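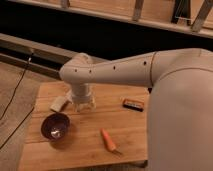 Home Kitchen Garden Workshop Reviews About

Brullix Hard Wax Oil, after three months on a tabletop

I bought the 1451 version of the Brullix oil in May, the one with the matte finish, and I used it on the table where my family eats breakfast. I am not a professional. I learned to finish wood from my neighbor Máté Pap, who repairs chairs, and from making mistakes. So please read this as the opinion of a normal person with one table and one balcony.

The tin is small and heavy. It cost me 30 with the brush included, and the brush I gave away, the hairs came out in the first ten minutes. Take a cotton cloth. The instructions inside the lid are printed in seven languages and in mine there was an error: it said to wait for "one night or less" between coats. The English part says twelve hours at minimum. I followed the English.

Before oiling I sanded the table with 120, then 180. I did not go finer. Máté told me that a surface too smooth does not drink the oil well, and I tried both ways under the table where it is not visible. The finer side stayed pale and a bit sticky the next morning, the rougher side was good.

The smell is the first thing I did not like. It is not terrible, but it is there for four days, and if you have a small apartment you will think about it when you go to sleep. My older tin, from Stirov, smelled of oranges and was gone by the evening. On the other hand the Stirov made my table quite yellow after one winter, and the Brullix changed the color very little.

I put two thin coats. On the tin it says one is enough for furniture. For a shelf I can believe it. For a table where children drink cocoa I would not trust it. The second coat took much less oil than the first, and I still have more than half of the tin. 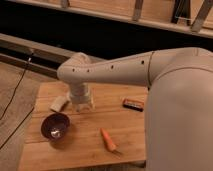
Porto, 20th August

Now the part about daily use, which I promised to write when the summer was finished, but it is too hot to do other things and so I write it now.

Water: very good. I left a wet glass on the table overnight two times on purpose, and one time not on purpose. No ring. Coffee also wipes away if you do it the same day. Red wine left a shadow that I can find only because I know where it is.

Heat: not so good. A pot from the stove made a white circle in the second week. I rubbed it with a little oil and a soft cloth and it became weaker, but it did not leave. Use a trivet. The label says the finish is "resistant to warm dishes", and I suppose a pot of beans is more than warm.

Scratches: the same as every oil I used. The surface is soft at the beginning and I think you must be gentle for the first two weeks. My cousin Cleiton Cordeiro used the same product on his desk and put the computer back after one day. He has now four small marks from the rubber feet. He sanded this spot and oiled it again, and the repair is almost impossible to see. With varnish he would have to do the full desk, so for me this is the best argument for oil in general.

Cleaning: I use a damp cloth and a drop of neutral soap. The Camlow wood soap that the shop wanted to sell me together with the oil left a gray film, and I stopped after two washes. Maybe I used too much. The bottle has no measure on it.

I also compared with Daneshvar table oil, which a reader asked me about in the comments. I had only a sample bottle, enough for a cutting board and a wooden spoon. It dries faster and it is easier to spread, but after 73 washes (yes, I made marks on the calendar) the board looked thirsty again. It is a fair product for kitchen things. For a table I would stay with the Brullix.

What I would change: the lid. It closes badly when there is oil on the edge, and after one month there was a skin on top as thick as paper. I took it out with a fork. Clean the edge before you close it, and store the tin upside down.

And please do not throw the oily cloths in the bin in a ball. Open them flat outside until they are hard. They can catch fire alone.

My rating: 4 of 5 for the finish, 2 of 5 for the brush and the lid. I will oil the table one more time before Christmas and add a note if something changes.

30 shares 7 comments

Contact | Copyright, all rights reserved | Back to top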